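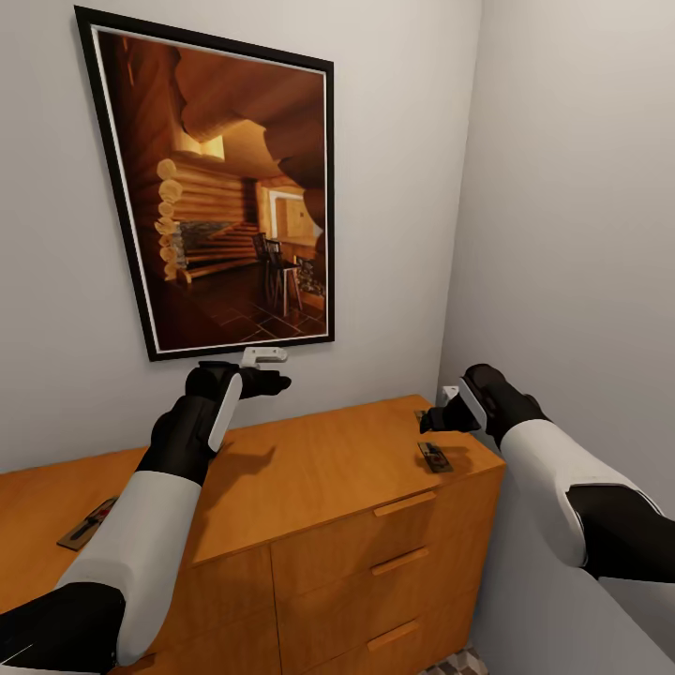

Home News Visits Support Contact

Search this site Go

4 min read

Open day at Hirley House, 28 June 2019

Hirley House takes in former servicemen and women and their families for short stays, usually a week at a time. It opened its doors to the public from ten until four, and I went along with two members of our branch to see how it is run. We have been sending people there for a while without any of us having set foot in the place.

The bus from the station stops at the end of the lane and the walk up takes longer than the leaflet says. Anyone with a bad leg should ring ahead and ask for the minibus.

Tea was in the front hall. Jouko Kemppainen, the house manager, gave a short talk at half past ten and repeated it after lunch for those who came later. He served as a medic before he went into care work. The house had 263 guests last year, he told us, and most of them had been put forward by a branch or a welfare officer. A guest can also write in directly, but the form is the same and the wait is the same.

The main questions from the floor were about money. A stay is free to the guest. Travel is not covered, though there is a small fund for people coming a long way, and Mr Kemppainen would like more of them to ask for it. The roof appeal stands at 3,000 pounds, which will pay for the scaffolding and not much else.

After the talk we were taken round in groups of 6. Our guide was Juwita Khoo, who looks after bookings. She showed us the dining room, the library and the bedrooms that were not in use. Rooms are given out according to need, with the ground floor kept for people who cannot manage stairs. Families get two rooms with a door between them where possible. Dogs are allowed if they are assistance dogs, and there was a long discussion about whether a spaniel could be one. 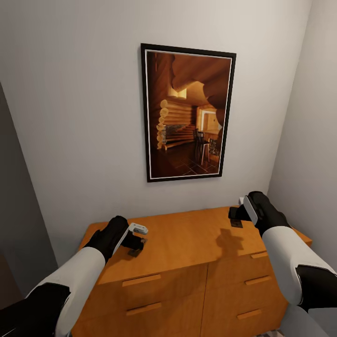
Wooden dresser with the log cabin picture above it.

The part I had most wanted to see was the welcome parcel. Each new guest is given one on the first evening, and it is handed over in person at supper, with a few words. The parcel has a knitted blanket, a card and a book token in it. The blankets come from the Amegashie Knitting Circle, who meet in the library once a month. Misaki Kobori was there with her needles and let people try a row. She follows one pattern for all of them but the knitter picks the colours, and a tag sewn into the corner gives the knitter's first name.

Efren Dela Peña, a former stoker who stayed in the spring, had come back for the day and brought his blanket with him. He had not expected to be given anything and did not know where to look when his name was read out - his wife had to nudge him to stand up. It lives on the back of his armchair now. He has since written to the woman who made it and had a letter back.

Lunch was soup and rolls, two pounds, and the soup ran out early.

In the afternoon Mattes Haberkorn spoke about the bathroom work. He is paying for part of it in memory of his brother, and the rest has come from sales at the Claleck shop in town. The aim is for guests to be able to wash without calling for help if they would rather not. He took questions on grab rails and water pressure for some time.

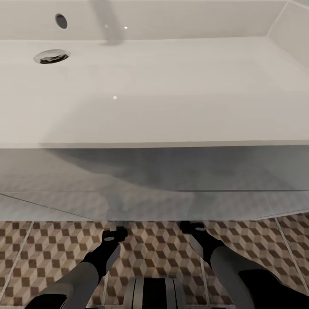 A white basin, with its chrome drain and overflow hole.

The garden was the last stop. The paths have been relaid and are good for wheelchairs as far as the pond - beyond that it is grass. There was a plant stall by the gate and I came away with a tray of lettuces.

Forms for autumn stays are with our branch secretary. The house needs them back before the end of August, with a doctor's note if the guest wants a ground-floor room. Wool can be left at the Claleck shop. Double knitting only, please, and no mohair.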